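Blog > Kitchen > Storage

This site uses cookies to remember your comment settings. Accept | Manage

Headspace, shoulders, and the shelf height problem

Last updated June 23, 2022

The fridge in this apartment is a Bakura under-counter model with 2 glass shelves and a door rack. The door rack was designed for cartons. I buy juice in bottles. This post covers what I changed, what I measured, and the one part that still bothers me.

First, the geometry. A carton has a square base and straight sides, so the space it needs at the bottom of the rack is the space it needs all the way up. A round bottle with a bulging shoulder does not work like that. The base is narrower than the widest point, and the widest point sits well above the retaining bar. You can line up bases that fit perfectly and still find the shoulders pressing against each other. When the door closes, the bottles ride up a little and the caps hit the underside of the egg tray. I had been hearing this for months and assumed it was the hinge.

The fix is spacing by shoulder width. I cut a strip of stiff card to the length of the rack, laid it on the counter, stood the bottles on it, and pushed them together until the shoulders touched. Then I marked the center of each base. The gaps between bases look wasteful on the card. They are not usable for another bottle, but they do take a tube of tomato paste or a small jar of capers, both of which used to live at the back of the lower shelf and expire there.

Second, the shelves. The upper shelf on this model has three positions, and the manual recommends the middle one. With the shelf in the middle, a tall bottle will not stand below it. I moved it to the top position and lost the space above it for anything higher than a butter dish. That was acceptable. The leftovers went down one level, into the flat containers I bought in Guimarães on the last trip, which stack without sliding.

Third, the load. The rack is rated in the manual at 2000 g. I had never checked. A full liter of juice in plastic is already a bit over half of that, so two large bottles and a jar of mustard put it past the limit. The sag was visible once I laid a ruler along the bar. Since then only one large bottle goes in the door, and the rest stand on the lower shelf, toward the back, where the temperature varies less.

Temperature, briefly. I left a thermometer in the door for 7 days and another on the lower shelf. The door was consistently the warmer of the two, and it moved every time somebody wanted milk. An opened bottle of juice is better off on the shelf. I keep it in the door anyway, as it gets finished quickly and the shelf is harder to reach. Unopened ones I keep in the cupboard if the label allows it.

On containers. I tried decanting into a glass jug with a lid, from the Clumumia range, and went back to the original bottles. The jug is easier to clean and pours better, but the lid does not seal, and anything stored near cut onion picks it up. A screw cap is a dull piece of engineering that does its job. If you reuse juice bottles for water, wash the cap separately and leave it off until the neck has dried. The thread holds more residue than the bottle does.

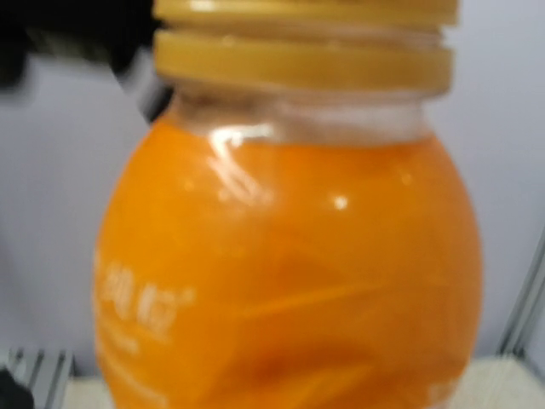
Orange juice, yellow screw cap. The level stops just under the neck.

The fill level matters if you intend to freeze any of it. Juice expands as it freezes, and the gap at the neck of a full bottle is small. I pour off a glass first, which brings the level down below the shoulder, then put the cap on loosely and tighten it once the contents are solid. Check that the bottle is suitable for freezing at all; I have had one thin-walled bottle split along the base. It was a long evening with a sponge.

Remaining problem: the egg tray. It clips to the same rail as the door rack and cannot be raised. The replacement part is listed by the Londemby spares shop under number 2977, in a shallower version, currently out of stock. Until it comes back the eggs are in a bowl on the upper shelf, at the left, and the tray is in a drawer with the spare ice molds.

I also re-cut the card strip in plastic -- the first one went soft within a week. It sits at the bottom of the rack with the base positions marked in permanent pen, and it wipes clean. If the tray arrives I will post the new clearances.

Get new posts by email. Enter your address to subscribe to the newsletter.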